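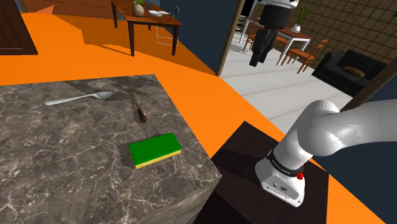 Notebook, January. Open day, Troritdale sim lab

Setup from 8:15. Kitchen scene loaded on the second try, the first having come up with no counter and the sponge falling forever through the floor. Rolled back to last night's build and stopped touching things. Note to self: the build labeled "final" is older than the one labeled "final use this."

Plan for visitors was a 13 minute slot: short talk, run the pick task in simulation, let somebody choose the object by shouting, questions, coffee. Groups of 17 or fewer, since that's what fits between the big screen and the radiator. The first group was 30. They had all come on the same bus from Flindavdale and didn't wish to be separated.

Things people asked, in order of how often:

Is it real. (No. Said so on the sign. Made the sign bigger at lunch.)
Why is the floor orange. I have no good answer. It has been orange as long as I've worked on this scene and I'd stopped seeing it.
What does the humanoid in the other room do. In this task, nothing. It stands by the dining table. A boy of maybe nine said it was waiting for its dinner, and after that I couldn't give the talk without thinking so.
Can it do dishes. We have a spoon, a knife and a sponge on the counter, so I suppose we walked into that one.

Runs. Sponge is the crowd pleaser. It's a fat block with two flat sides and the grasp planner likes it. Spoon is fair. The bowl end gives it something to aim at, but the handle is thin and the gripper tends to close a hair too high and come up with a handful of air, very gracefully. Knife I had asked everybody to leave off the list, because the planner keeps proposing a grasp at the blade end and it looks terrible in front of parents. Every single group shouted for the knife. By the third group I'd given in. It went for the blade. Big applause.

Tally from the log: 14 sponge runs, all good except one where the sponge got squeezed, shot sideways and went off the front of the marble. Physics people in the room were delighted and wanted the contact settings. Gave them the contact settings. Haven't kept a proper count for spoon, the log was overwritten when I restarted after lunch (see below).

Lunch restart: Masanja, our scheduler, decided at 12:40 that the demo machine was idle and handed it a training job. Frame rate went to soup. Killed the job, which belonged to us, so the complaint will also be addressed to us. For next time, reserve the machine under its own name and check the reservation that same morning.

Afternoon was better. Switched to a wider view so that people could see through to the second room with the sofa, and the talk got easier: one arm on a fixed stand, one robot with legs, same house, two very different problems. Should have started there. The slide with the block diagram can go, I watched 30 people read the exit sign instead.

The Forlow visitors came at 3 and were the only ones to ask about reset time and random seeds. They also asked if the marble texture changes anything for the vision side. Told them yes, the white streaks sometimes get segmented as a thin object and the arm makes a polite attempt to pick up a vein. Didn't show it. Tried it after they left and naturally it happened right away, so there's a clip in the shared folder.

To fix before the next one:
- knife grasp, mask out the blade or take it off the counter
- log file gets a timestamp in its name
- spoon height offset, start with the collision shape on the handle
- bigger sign, printed this time
- find out who picked orange

Shut down at 5:10. Somebody left a very nice umbrella under the front desk.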